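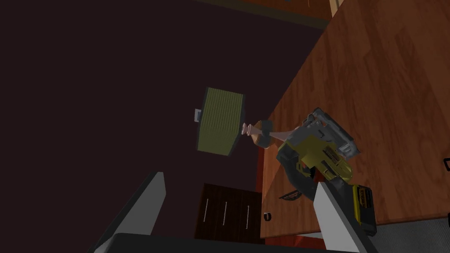
Equipment / Benchtop Manipulation / Demo Days

Dimaveo Two-Finger Gripper Cell

Reading time: 4 min

The Dimaveo cell is a single-arm pick and place station with a parallel two-finger gripper, sold with its own simulator. It is meant for sites that handle mixed goods: returns, repair counters, tool rental, house clearance. The arm and the simulator run the same task files, so a job can be built on a screen and moved to the bench later.

We show the cell at our open day in the Wellano building every August. This page covers what is shown there, what comes in the box and how to arrange a visit if you can't make the open day.

What you will see at the demonstration

The demonstration has two halves. The first is in simulation, on the large screen by the entrance. The view is from the gripper, looking out between the two gray finger plates. The room used for this is called Mixed Room and it ships with every license. It has a wooden table, a cabinet with pale handles, a table lamp with a pleated green shade lying on the floor and a cordless power tool with a yellow and black battery pack. Visitors can take the controls and bring the fingers in toward the tool.

Cordless tools are a fair test for a two-finger gripper. The weight sits to one side, the battery end is often the heaviest part, and there are few flat parallel faces to close on. A lamp is a different problem. The shade should not be squeezed, so the approach has to be planned for the stem or the foot. Staff will go through both objects and show how the grasp points are set in the task file.

The second half is at the bench, with the real arm. Visitors are welcome to bring a small item of their own, up to 2 kg, with no liquids and no exposed blades. If you bring a power tool, take the battery off and carry it separately. Our staff will tell you on the spot if an item is not suitable.

Each session lasts 40 minutes and takes up to five people. Sessions start at 10 a.m. and the last one starts at 3:30 p.m.

The gripper

Two flat finger plates on a dark gray body. The plates are held by screws and can be changed with the hex key supplied. Maximum opening is 80 mm. Wider items have to be taken by a handle, a rim or a narrower section, and the software will refuse a grasp that is set wider than the gripper can open.

Soft pads are sold separately. We recommend them for painted, turned or varnished wood. They do wear, and a spare set is worth ordering with the first one.

The simulator

The simulator is called Eshun. It runs on an ordinary desktop computer with a separate graphics card. Mixed Room is the default, and there is also a plain bench room for people who want to start with something simpler. Objects can be moved, turned over or placed on the floor before a run, and the starting layout can be saved under a name.

Eshun does not model everything. Cables are stiff, fabric does not fold and the friction values are general ones. A grasp that works on the screen should still be tried slowly on the bench - we set the arm to its lowest speed for any first attempt, and we ask customers to do the same.

In the box

Arm with mounting plate
Two-finger gripper with one pair of plates
Control unit and power cable
Emergency stop on a 5 m lead
Eshun license for one computer
Hex key and printed setup guide

A bench is not included. The mounting plate needs a flat, rigid surface that will not shift when the arm changes direction. Folding tables are not suitable.

Visits outside the open day

Private demonstrations are held at the Pritimow workshop, on the ground floor with step-free access. Parking is at the rear. Tell us when you book what kind of goods you handle and we will set up similar items where we have them. There is no charge for the visit. Closed shoes are required at the bench, and long hair and lanyards must be tucked away.

Prices depend on the arm length and the support plan, and are given in a written quote after the visit. Returning customers can ask for a quote without one.

Get open day dates and product updates by email. Enter your address to subscribe. You can unsubscribe at any time.

This site uses cookies to remember your settings and measure visits. Accept all / Manage preferences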